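Print this page | E-mail this page

Filed under: Office Life > Storage & Supplies > Questions We Keep Getting

July 17, 2021
By Paora Tomoana

The Tisgate Shared Office Cupboard FAQ

Who decides what goes in the cabinet?

In theory, everybody who rents a desk at Tisgate. In practice, whoever is holding something and wants to stop holding it. I wrote these answers in March after the third e-mail asking where the hole punch lives, and I have been adding to them ever since with a heavy heart.

What is the cabinet for?

Paper records that belong to the whole floor: the lease binder, the equipment log, the manuals for machines we still own. It is not for your lunch, your gym shoes or the Fandovix promotional calendars, of which we were sent 300. We have 2 desks' worth of people who use a wall calendar. You can do the math, and Fandovix apparently couldn't.

Can I use a box instead of a binder?

Yes, if the things in it won't lie flat or take a hole punch. Cables, stamps, spare keys, the little feet that fall off keyboards. A see-through box is best, even a tinted one, as you can get a fair idea of the contents without tipping them out on the table in front of a client. Boxes get sorted on the table and then put away. The second half of that sentence is the part people struggle with.
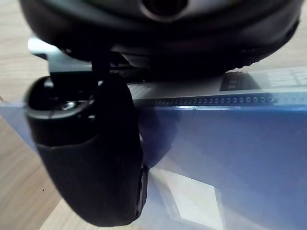 Omerović writes that see-through boxes are a trap, that people can see the mess through the side and so never feel the need to label it, and that a plain cardboard carton with a decent marker on it has served the accounts desk very well for years, thank you.

Noted. The accounts desk may keep its carton. Everyone else, please label the box anyway, on the short end, in letters a tired person can read.

How should I label a binder?

Say what is in it. "Misc." is not what is in it. "Misc. 2" is a cry for help. We use the name of the thing, then the year, and if it covers more than one year we write both ends. Put it on the spine if you can. If the binder has a label on the cover, fill that in too, for the benefit of people who lay binders down flat, and I know who you are.

Does it matter whether binders stand up or lie down?

A full shelf of binders stands up on its own. One binder by itself falls over some time after you have closed the doors, with a noise like a dropped tray, so a lone binder may lie down until it has company. Don't stack more than two. The one you need will be the bottom one — I don't make the rules.

Which shelf is which?

Binders on the middle shelf. The bottom shelf is for boxes, heavy ones especially, and for the laminator when it comes back from Nollport, where it has been on what I was told would be a short visit.

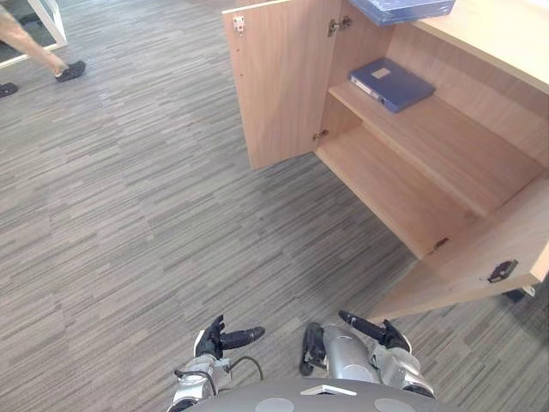
If you've taken something off a shelf, it goes back on the same shelf. I realize this sounds obvious. I have had to explain it to grown adults with mortgages.

Why can't we leave the doors open?

Shins, mostly. The doors swing wide and the floor around them is also the way to the printer. Open them both all the way when you're putting things in (a half-open door will catch the corner of a box every time), then shut them both. Push until you feel the catch take. If it doesn't take, something is sticking out, and it is probably a calendar.

How much can a shelf hold?

I don't know. I once put 100 back issues of a trade magazine on one and it bowed in a way I didn't care for, so less than that.

May I throw things away?

Your own things, with my blessing. For anything else, put a note on it and wait a couple of weeks. If no one has claimed it by then, out it goes, unless it's the lease.

Where does the hole punch live?

Top drawer of the desk by the window. Please stop e-mailing me.

Tags: binders, boxes, labels, shared cupboards, calendars (free to a good home)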